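Residents' Newsletter - Tatum House

What we learned from one year of the shared shelf

In May it will be one year that we have the shared shelf on the ground floor, next to the mailboxes. Many neighbors have asked me to write down how it works now, because the rules have changed a little since the first paper on the wall, and that paper is old and partly wrong. So I try to explain everything in one place. Please keep this page if you can.

How it started

When I moved to this building from Valcárcel, I had with me fourteen boxes, and I think I opened five of them in the first winter. The others stayed in the basement. When I asked on my floor, I heard the same story from almost every door: a bread machine, a second iron, children's skis, a big pot for parties. We all pay for storage and we all buy the same things again.

In the town where I grew up there was a cupboard in the stairway where families left what they did not need that month. It had no lock and no list. Here we are 149 apartments, so a cupboard without a list would be difficult. We took the idea and added a notebook.

What the shelf is for

There are two parts. The upper three boards are for giving. What you put there, you do not get back, and any resident can take it without asking. The lower two boards are for lending. An item on the lower boards has a paper tag with an apartment number, and it goes back to that apartment in the end.

Please look at the tag before you take something home. In autumn a very good cake form went from the lower board and did not return, and I am quite sure the person believed it was a gift. If you have it, you can put it back at any hour, and I will not ask.

How to borrow

Write in the notebook your apartment number, the item and the day. The loan is for 14 days. If you need it longer, write a second line. If another neighbor has already put their number under yours, then you bring it back on time and take it again later.

The pen is tied to the notebook with a string. It is the fourth pen. The string is new.

Clean the item before you return it. For kitchen things this means also the small parts, like the rubber ring in a pressure cooker or the blades of a mixer. For tools, wipe off the dust and put the screws and bits back in their bag.

Toys and games

This was the part that grew most. Children get tired of a toy quickly, and a toy that is boring on the second floor is very interesting on the sixth. We now ask for toys to go on the lowest board, where small children can reach, and for puzzles to be closed with a rubber band. Please do not leave toys with missing battery covers. A loose battery is dangerous for a small child who puts everything in the mouth.

If a toy makes noise or moves and needs an explanation, write a few words on the tag. How to switch it on is enough. My own daughter worked one whole evening on a music box before we found the switch under the foot.

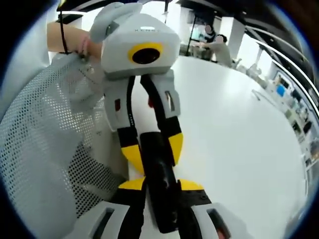
What we cannot accept

Some things do not belong on the shelf, even when they are in good condition:

Medicine, vitamins and opened cosmetics
Car seats and bicycle helmets, as we cannot know if they had an accident
Mattresses, pillows and anything with a strong smell
Paint, glue and cleaning products that are already open
Food, with the exception of closed dry packages with the date still good
Furniture, even small furniture, because the hallway must stay free

For furniture, please use the board with notices near the elevator. Write the size and one line about the condition. A side table from our floor found a new home in this way before dinner.

For electric things there is one more rule. The cable must be whole, with no tape on it. A neighbor from the first floor, who worked many years with household machines, looks at the electric items once a month and puts a green sticker on those that are fine. An item without a green sticker can be given, but please do not lend it.

Books

The books have moved. They were too heavy for the shelf and the second board was already bent in the middle. They are now in the bicycle room, in the bookcase that the Zuvgate bookshop gave us when it closed. I believe there are some 1000 books there, and more than half are crime novels. We would be glad for cookbooks, books in other languages, and picture books. We do not need more school dictionaries or travel guides that are older than ten years.

Books have no notebook. Take one, bring it back or bring a different one.

Winter clothes

Coats and boots are accepted only from October to the end of January. In the other months they stay too long and take all the place. Wash them first, and put the two boots together with a string or a clip. We have at this moment three left gloves, and if you recognize one of them, it would make me happy.

Help we need this spring

The shelf has to be emptied and washed one time before summer. It takes one morning with four people. We also want to change the lamp above it, which is too weak to read the tags in the evening. The building management has agreed to buy the lamp if we choose the model.

And we need a new notebook. The first one is almost full. If you have at home an unused one with a hard cover, please leave it on the upper board with the word "notebook" on it, so that it is not taken as a gift.

Where to write

Questions can go in the blue box by the mailboxes or to the Tikance group, where most of us are already. If you write in the group, please add your floor, it helps very much. I read both in the evening, usually after eight.

The page with the rules will hang above the shelf from next week, in larger letters than the old one.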